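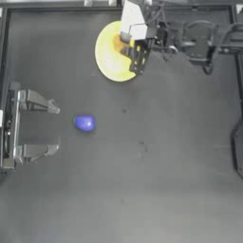 Tegan Sheehan once told a room full of new technicians that she had never met a robot that broke a safety rule, only cells where the rule had never been written down in a form anyone could use. She had to repeat it, and then she spent the rest of the morning on a single sheet of paper: the page that says what each arm may do, where it may do it, and who is allowed to change that.

Chapter 4
Sharing a Work Surface: Rules for Two-Arm Cells

In Chapter 3 we looked at one arm working by itself, with a fence or a scanner between it and everybody else. Now the fun begins! Put two arms at one table and nearly every rule you have learned so far needs a second look. Reach, speed, stopping distance and grip force are all still with us, but each one now has a partner. An arm that is perfectly safe alone can still drive its fingers into its neighbor, pinch a cable against a bracket, or pull on a part that the other gripper hasn't let go of yet.

You will meet cells like this in kitchens, labs and packing rooms, and very often the parts being handled are as ordinary as a plate and a small piece of plastic. Light parts tempt people to skip the paperwork. Please don't! The hazard assessment starts with the machine and its motion, and a gripper that closes on a plastic toy will close just as happily on a thumb.

Before you start, you should be comfortable with:
The difference between a protective stop and an emergency stop (Section 2.3)
Reading a reach diagram (Section 3.1)
The terms "workspace," "tool" and "payload" (Section 1.4)

4.1 Three kinds of space

The practice code we follow in this book, the Pirihi Code, divides the table into zones. An own zone belongs to one arm, and the other may never enter it while power is on. A shared zone may be entered by either arm, one at a time, and only after it has asked for the zone and been given it. A handover zone is the small area where both grippers may be present together, at reduced speed.

Zones are drawn around the whole moving assembly, and this is the point students miss most often. Fingers, gripper body, wrist, brackets and cables all count. A loop of cable can swing well outside the path of the fingertips, so when you draw your first zone map, move the arm slowly through its full task and mark the widest point of anything attached to it. You'll be surprised how much bigger the outline gets.

The Code asks for a gap of at least 100 mm between two own zones. It also asks that a gripper waiting its turn be parked in a known state, open or closed, and that the state be written on the cell sheet. Either choice can be right. What matters is that the person reaching in to clear a dropped part can look at the sheet, look at the gripper, and see that the two agree.

4.2 Who holds the part?

At every moment a part is either resting on the surface, held by one gripper, or held by both. The controller has to know which, and so do you. Vaughan Mahuika ran the Fornora cell at Jenville for its first 2000 handovers and kept a written log of each failed one. He found 67, and most of them came down to one gripper opening before the other had confirmed its hold. The fix was a rule of one line: the giver doesn't open until the taker reports force. We will use his log in the exercises because it is wonderfully plain and he wrote down his own mistakes too.

Try this before Section 4.3

Take a large sheet of paper and two rulers. Let each ruler stand for an arm, pinned at a different edge of the sheet. Shade the area that only the first can reach, then the area that only the second can reach. Whatever both can reach is a candidate for your shared zone. Now tape a loop of string to one ruler, swing it again, and redraw the map. Keep both versions. You will need them when we work out stopping distances for the shared zone.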